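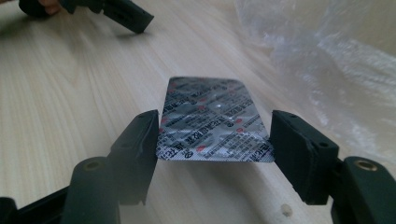

Ruddock Medicine Drawer Set

Contents of this file
What it is
What's in it
Folder layout
The columns
How the labels were decided
Things that will annoy you
What to use it for, and what not to
License and citation
Changes

What it is

Ruddock is a set of 2,184 labeled pictures of the stuff that lives in household medicine drawers: blister packs, cartons, tubes, bottles, folded leaflets and the occasional stray cap that belongs to none of the above. It covers handling and sorting of that stuff on an ordinary table, one item at a time for the most part, with a smaller share of piles.

It grew out of a drawer in Nodham that would no longer close. Sorting the drawer should have taken an evening. Labeling the sorting took most of December.

What's in it

Blister packs are the bulk of it. They turn up foil side, bubble side and edge on, lying flat, standing on a short edge, or leaning on whatever was nearby. The printing is in several languages, including Chinese, and much of it runs diagonally across the foil in the usual repeating bands, so that no single word is ever quite whole by the time you have pushed out a few pills.

Cartons come next, some with their flaps tucked in and some with the flaps in the state flaps get into. Tubes are mostly creams. Bottles are capped. Leaflets are folded the way people fold leaflets, meaning never again the way the factory did it.

There are 100 distinct items in the training part and 5 more that appear only in the test part. Please don't merge the two and then write to us about your excellent test scores.

Folder layout

train/ has the training pictures, one subfolder per item
test/ has the held-out items
piles/ has drawers and heaps, 125 pictures, not split
labels.csv has everything you need
labels_old.csv has everything you don't, kept for people who already wrote code against it

Item folders are named by kind and number, such as blister_014 or tube_003. Gaps in the numbering are items we withdrew. They were duplicates, apart from one that was chewing gum.

The columns

item: the folder name.
kind: blister, carton, tube, bottle, leaflet or other.
pose: flat, short_edge, long_edge, leaning or unclear. An item held up off the table or just over it is labeled by the edge that points down.
side: foil, bubble, front, back or none. For blister packs, foil means the printed backing, whichever way the pack is tilted.
script: the main writing system you can make out on the item. Mixed is allowed. "Too small" is also allowed and gets used a lot.
glare: 0 for none, 1 for a highlight that leaves the print readable, 2 for a highlight that eats some of it.
wrinkle: 0 to 2, foil only. Blank for everything else, although a few of the tubes had a case.

There is no column for the name of the medicine, its dose or its expiration date. We took these out on purpose, as explained further down.

How the labels were decided

Two passes by the same pair of tired eyes, a week apart. Where the passes disagreed, the second one won unless it was plainly silly. Pose was easy. Glare was not: foil is a small crumpled mirror and will throw a bright spot from any lamp in the room. When in doubt between 1 and 2, we tried to read the print under the spot. If we could finish the line, it got a 1.

Wrinkle is the least reliable column in the file. The raised outlines of the pockets are not wrinkles. The creases between them are. On a well-traveled pack the difference is largely a matter of faith.

Things that will annoy you

Repeating print fools anything that matches small patches. A logo near one corner looks just like the same logo three rows over, and a matcher will happily slide the whole pack sideways to prove it.

Thin items seen close to edge on have very little area. If your code throws out small masks, it will throw out a good part of short_edge with them.

Light foil on a light table has soft borders. We drew them as best we could.

Leaflet labels in the piles folder are incomplete. We got to the third heap and made a decision.

What to use it for, and what not to

Good uses: telling kinds of packaging apart, estimating pose, working out which side is up, testing how badly your method takes shiny things.

Do not use it to identify medicines. The items were picked for shape and finish, the print is often partial, and none of the labels were checked by a pharmacist. Anything that decides what a person swallows should be built on something other than the contents of our drawer.

License and citation

Free for research and teaching. For anything you plan to charge money for, ask first through the Wikport project page. Please cite as "Ruddock Medicine Drawer Set, Wikport" along with the version you used.

Changes

1.2 (2020-02-09)
Renamed pose value "standing" to short_edge and long_edge, after it became clear it meant both.
Fixed side for carton_022, which had two fronts.
Removed the chewing gum.

1.1
Added the piles folder.
Added the wrinkle column. Sorry.

1.0
First release.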